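Parkdale lockers go back to keyed padlocks

The Parkdale tenants' storage centre will replace the combination locks on its 400 small lockers with keyed padlocks in February. The order has gone to Drultetti, which already supplies the cylinders for the building's street doors, and fitting will be handled by the local locksmith Huenchumán.

The change applies to the small lockers only. The walk-in cages on the lower level keep their existing hasps and disc locks, and cage holders don't have to do anything.

According to Violeta Aravena, who manages the centre, the combination locks were chosen to save on key cutting. Wear in the dials has since become the main source of service calls. On the older units the dial can be turned past its stop, after which the lock opens on a neighbouring number or doesn't open at all.

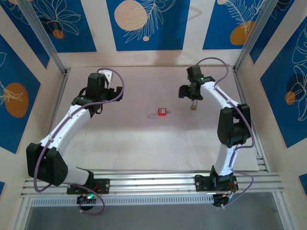 The specification calls for a four-pin cylinder, keyed differently throughout, with a shackle narrow enough to pass through the existing locker staples. Body material was left open at the tender stage. Brass was preferred for the lockers along the loading door, where road salt is tracked in through the winter and plated steel bodies have seized. Painted bodies were accepted for the inner rows, provided the coating stops short of the keyway.

Each lock comes with two keys. One goes to the tenant and one is held in the key cabinet at the office under the locker number. No master key will be made. Aravena said a master-keyed series was priced and turned down, as the extra pin stacks leave fewer usable key combinations at this size of cylinder.

"With a small lock you have very little depth to work with," she said. "We would sooner look after a full cabinet of spares." 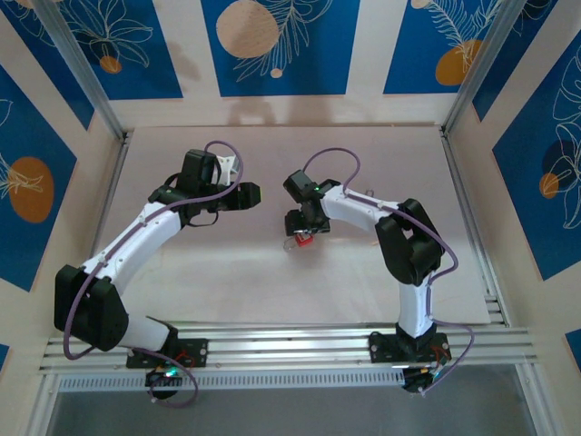 A check of the locker register found 398 units in use. The other two have bent doors and will be fitted once the panels have been straightened. Tenants may continue to use a padlock of their own if it fits the staple, but must leave a spare key at the office in a sealed envelope, signed across the flap.

Huenchumán will work through the rows in six visits, starting at the loading door. A notice goes up at the end of each row ahead of the work. Lockers don't need to be emptied. Tenants who can't be present will find the new lock in place and can collect the key from the office on showing identification.

Maintenance will consist of a dry graphite lubricant, sold under the Flisum name, applied to the keyway once a year. Oil is not to be used — it holds grit from the floor and gums the pins in cold weather. Lost keys will be recut from the office copy, with the cutting charge added to the next locker invoice.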